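Review: the Hladun two-finger gripper kit in use with a student robotics club

The robotics club at Grornham College reviewed the Hladun gripper kit over one term as part of its entry for the Civthorpe household tasks competition. The kit was bought through the college from the supplier Dotemport. This review was prepared by Vitalii Sirko, who supervises the club, and is intended for staff considering the kit for students aged 16 and over.

Contents and assembly

The kit is supplied as a set of black finger and linkage parts, one motor unit, a wrist plate, a bag of screws and a printed booklet of 11 steps. Students worked in pairs and completed assembly within two club meetings. The booklet is clear as far as step seven. The drawing for step eight shows the linkage from the wrong side, and both pairs fitted it backwards at the first attempt. Dotemport sent a corrected page when asked, but the booklet itself had not been replaced when this review was written.

The screws are small and soft. A good screwdriver of the correct size should be provided, as the one in the kit damaged two heads. Spare screws are not included and must be ordered separately.

Software

The control program installed without difficulty on the college machines. Opening and closing speed can be set by slider or by a short script, and students with little experience were able to write their own grasp routine by the third meeting. The recording function saves each attempt with its finger position and motor load. The club saved 1314 attempts during the term, and the program became slow to open once the list passed 900. Older attempts had to be moved to another folder by hand.

Performance on the competition tasks

The Civthorpe rules set three tasks: lifting a cup, opening a drawer and turning a control on a kitchen appliance. The gripper dealt well with the first two. Cups were held firmly at the lowest force setting, and the drawer handle gave no trouble after the approach height had been corrected.

The control task is more demanding. A round knob with a polished rim offers little for the flat finger tips to hold, and the fingers must be placed evenly on either side before the wrist begins to turn. Where one finger touched first, the gripper tended to slide off. Students improved matters by slowing the approach and closing the fingers in two stages.

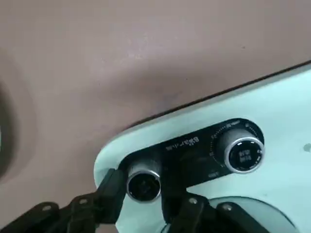 The gripper at the left-hand knob of the appliance, with one finger to either side.

Rubber finger pads are sold as an extra. The club borrowed a set towards the end of May and found them helpful on smooth surfaces, although they add width and make it harder to reach controls set close together. In the club's view they should form part of the standard kit.

Cost and support

The club's full outlay, including spare screws and a second motor unit, came to £3325. This was almost the whole of its equipment allowance for the year. Replies from Dotemport were courteous and usually arrived by the next working day.

Recommendation

The kit is recommended for clubs with a supervisor present and some previous experience of assembly. Clubs new to the subject may prefer to borrow a set before purchase. The Grornham club will keep the kit in use next year, with the finger pads fitted for the control task only.

Contact: Robotics Club, Grornham College | © Grornham College | Back to top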